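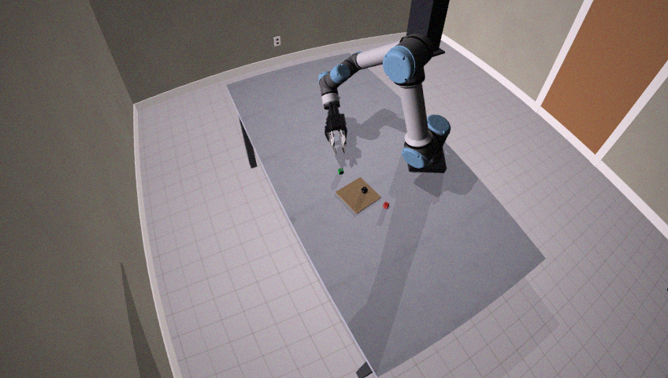 July, open day notes
Posted by Violeta Jara, 4:00 pm

We use cookies to remember your settings. Accept / Manage

Writing this up before it all runs together in my head. Lorena and I went over to Gunadwood for their open day, mostly to see whether the Rusero simulator is worth bothering with for our own cell, and I came home with sore feet, a tote bag and four pages of scribbles (some of it legible!).

The morning was talks. The one from the Broment people was the best of the lot - a very relaxed walk through how they set up a pick task in sim before they let it anywhere near hardware. They were happy to be interrupted, and Lorena interrupted plenty. She wanted to know about contact settings and friction and got a long answer that I only half followed, so she's going to write that part up separately.

After coffee we got into the demo itself in the Echeverría room. I'd expected a slick canned thing and it was much more like sitting next to a coworker while they poke at a config file, which I loved. They talked us through the parts of the setup you'd want to vary: start positions, lighting, camera angle, the seed. Default batch is 60 episodes, and they suggested starting there and not touching it until the logs look sane.

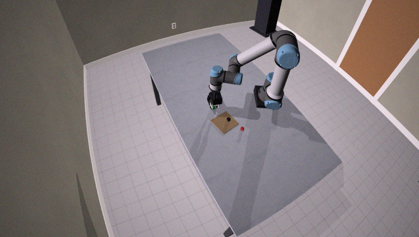 What I want to steal for our bench is how plain they keep the setup. Our own sim has shelves and bins and a fake conveyor, and it takes forever to load. Theirs gets by with one big table, the arm, a flat square board and a few tiny things to work with, and when the gripper is down at the little green piece there's only the board and two other tiny pieces nearby to distract you. The shadows are worth copying too, long ones right across the tabletop. Ours are switched off and I think we've been fooling ourselves about how easy the vision side is.

Lorena asked for the seed they had been using so we could compare later. It's 421. Writing it here so it doesn't get lost on the back of a parking receipt. 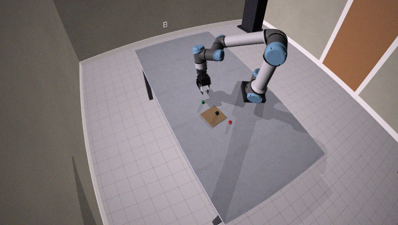
Can we run this on the machine we already have? Probably, with 2 environments in parallel to begin with, and the rendering turned down if it crawls.

To do on our side: get the Rusero install going on the old workstation, strip our scene back to a table and a couple of objects, turn shadows on, run one default batch. Lorena has the contact for the Broment folks and will ask if they'll share the config - they sounded willing, but it was close to lunch and everybody was being nice. I'll put the handouts in the top drawer under the label printer.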